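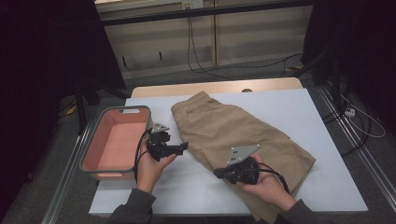
October — shorts, elastic waist, fold notes

Setup as before: white board on the wood table, pink basket with the gray rim on the left, long side running away from me. Khaki shorts from the Gornura bag. Basket starts empty every round.

Fold order I'm using now:
1. Lay flat, waistband away from me.
2. One leg over the other, so it makes a long strip.
3. Smooth from the waistband down. Don't pull, the elastic gathers and takes the top of the strip with it.
4. Waistband end down to the hems, then once more if it has to stand up in the basket.

Step 3 is where I lose time. Fabric this soft keeps its creases however long I press on it. Oliwia Bednarek's version skips the smoothing and goes straight to step 4. Her packet comes out thicker but it holds together when it's lifted. Try both with the Fullura pair.
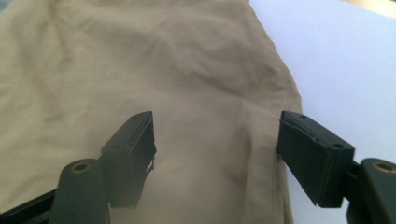

Khaki fabric on the white board, wrinkles and the raised fold toward the right.

Ridges like that one are worth opening out before the next fold. If they stay in, the packet rocks and the top layer slides. Went back to the start twice for this.

Diagonal placement: the strip tends to end up on a slant across the board. Doesn't matter for the fold, does matter for the basket, I have to turn it before it goes in. Hervé Langlois wants tape marks on the board. I'd rather not, tape leaves glue and the cloth catches on it. Leave it for now — ask Ziółkowski if there is a board with printed lines.

Starting from a heap is a separate exercise and goes on its own page. For that one: find the waistband first, everything else follows from it. Looking for the hems first was slower for me.

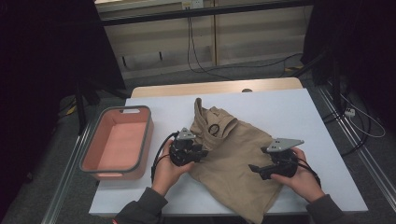
Beige garment in a pile on the board, basket to the left.

Keep the pile back from the near edge if possible. When part of it hangs over the front, the weight pulls the rest along.

To do
— wash the Gornura bag contents, no softener
— second basket, same size, for the finished ones
— Tello shirts next, 32 in the box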